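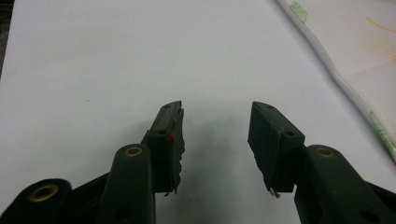 I have been putting off the kitchen table since June. It came from my aunt's flat with a drawer full of rubber bands and a smell of furniture polish, and for months it has served as a filing cabinet with legs. On Sunday I decided it would be a table again. There's something unnerving about a flat white surface with that much bare space in the middle of it. My first instinct, on meeting one, is to put a bowl on it.

The method, if you can call it that, was to move everything onto the bed, which meant I had to finish before I could sleep. I recommend this to anyone who lacks character. By 6 in the evening I had found the instructions for a Nellura kettle I no longer own, two dead torches, and a letter from Hegedűs the dentist saying he looked forward to seeing me. He didn't, as I never went.

Then there were the receipts. I counted those, out of spite: 137, most of them for bread. One was for a Puvier lampshade I have no memory of buying and cannot find.

Tímea Szénási rang halfway through and told me to throw the lot out. Easy for her to say. She keeps her post in a shoebox and her shoes in the hall cupboard, like a person in an advert. I kept the dentist's letter and one of the torches, in case it changes its mind.

The bed is clear now, more or less. What was on it has gone to the chair in the corner — I'll do the chair next weekend. I still need a bowl.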